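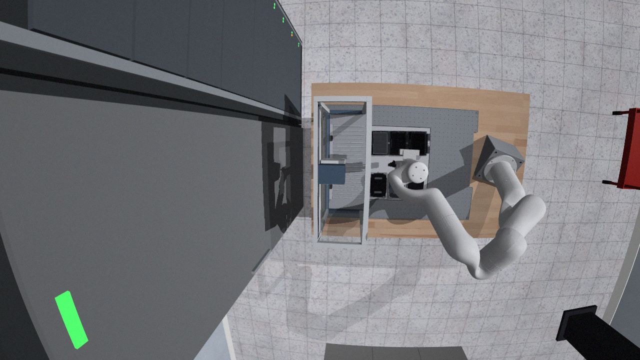
Butcher-block top with narrow staves, light brown

Kudero Timber Tops: Frequently Asked Questions

Technical content maintained by Birgit Böttcher. Applies to solid timber tops only. For veneered tops, see the Bilunska range sheet.

What lengths are available?

The standard stock length is 2,080 mm. Tops up to 3,000 mm are made to order. Longer runs are supplied as two pieces with a factory-routed joint and connecting bolts. We do not supply butt joints for gluing on site.

Does the top arrive finished?

Tops leave the workshop with one coat of hardwax oil on all faces, including the underside and end grain. This is a transport coat. Apply at least two further coats before use, allowing 12 hours between coats at normal room temperature. Coat both sides equally. A top sealed on one side only will take up moisture unevenly and cup.

How long should it acclimatize?

Leave the top flat on bearers in the room where it will be installed for at least 72 hours. Keep the wrapping on until the room is heated and any plaster or tile grout has cured. Do not stand it on edge or lay it directly on a masonry floor.
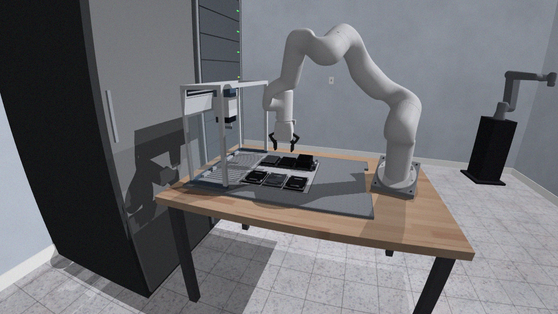 How do I allow for seasonal movement?

Timber moves mainly across its width. Fix the top through slotted brackets or oversized holes with washers, and tighten the screws only enough to hold it down. Leave a gap of 5 mm at any wall. Movement along the length is small and can be disregarded for most tops.

Tops installed in December in a heated house will usually be near their narrowest. Allow a little extra behind them for summer.

Can I cut holes for a sink or grommets?

Yes. Keep at least 60 mm of timber between the cut and any edge. Seal the cut faces with three coats of oil before fitting anything into the opening. Cracks that start at an unsealed cut-out are not covered by the warranty.

What is the maximum unsupported overhang?

For 40 mm stock, 250 mm at the front or at either end. For 27 mm stock, 150 mm. Beyond those limits, use steel brackets or legs. Drawings for the Skastness bracket are available by email, quoting part 387. 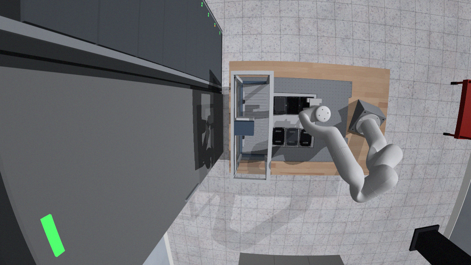 How do I remove a stain or scorch mark?

Sand the affected area along the grain with 120 grit, then 180 grit. Feather out past the mark, remove all dust and re-oil. Black marks around steel objects are caused by tannin and respond to oxalic acid. Follow the directions on the container and wear gloves.

Who handles warranty claims?

Waldemar Tomaszewski, at the Nowakowski warehouse. Include the order number, photographs of the fault and a humidity reading taken in the room.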